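Session 7: Claims, tests and what a home build can tell you

Reading before Thursday: the Kestton workshop build notes, first half only. Skip the part on budgeting. It was written before they bought anything and it shows.

1. Where we are

Last week we looked at the Ovura kit and its parts list. Most of you came away impressed, and I would like to cool that down a little. A parts list tells you what somebody paid for. It says very little about what the finished machine does on a normal day in a normal room.

2. The word "works"

Go through any build log and underline every "works." In the Flurix log I found it used for a motor that turned when powered, for a hand that closed on command, and for a whole task carried out start to finish. These are very different claims. When you write your own log, say which one you mean. "The hand closed on a ball of tape" is a fine sentence. "Grasping works" is a sales line.

3. Counting tries

The Tully group reports 40 tries at a pick-and-place task and 11 failures. Good, they gave both numbers. But look at the footnote: a try was restarted if the object "was not presented well." Who decided that, and when? If the person running the test can throw out a bad start after seeing how it went, the 11 means nothing. Write the rule down first – then run all 40 and keep them.

Also ask what a failure is. Dropped? Put down in the wrong place? Took so long that someone stepped in? Tully lumps these together.

4. The room is part of the setup

Home builds have one real strength: the room was there first. There are appliances and curtains to live with, and the floor was not picked for the robot. They have a matching weakness, and people are slow to admit it. Over a few weeks the room gets tidied to suit the machine. The table moves to the height the arm likes. The shelf gets cleared.

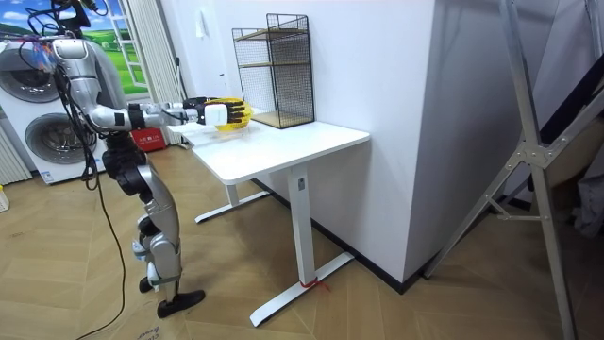
So your log needs a floor sketch at the start and another at the end, and a note on every cable. A tethered build can be perfectly useful, but its reach is the reach of its cables, and a report that says "free-standing" while power and data come in from outside should lose marks. Mine will deduct them.

5. For next time

Take log entry 901 from the Flurix pages. Rewrite it in your own words so that each claim could be checked by a person who doesn't like you. One page is plenty. If you can't tell what was tested – and I couldn't, in two places – say so and move on.

Course handouts may be copied for class use. Questions: see the contact page. Back to top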